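June, 7 in the morning

Slept badly again. The TV truck was back outside by the time I got up, parked half across the Morels' driveway, and a woman with a microphone was asking the boy from Lekik Bakery whether he had seen anything. He hadn't. He was at work, same as me.

Boonmee Prasertsri has now given eight interviews. I watched the latest one on my phone at the bus stop. He told it the same way he told me over the fence: he smelled smoke, kicked in the back door and brought old Mrs. Ajayi out in her nightgown. The only new part was the sandwich. He put it down on her steps before he went in and says he never got it back. The clip has that line cut in three times with music under it, and people at the office were quoting it by lunch.

Wodeo Subs called him in the afternoon and offered 30 free sandwiches. He asked me if he should take them. I said yes. He said it felt strange to get lunch out of somebody's kitchen burning down – then he asked if they could be delivered.

Went to see Mrs. Ajayi after work. Visiting was until 8. She is coughing less and wants her glasses and the green address book, if it survived. Her nephew has the key now. She hasn't seen any of the interviews and didn't ask about them.

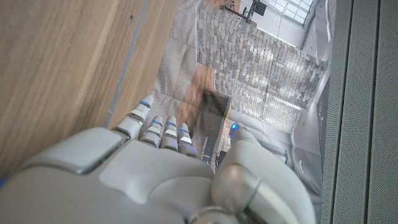

White hand, blue lights.

Must call the nephew about the address book. Trash goes out tonight, hers too.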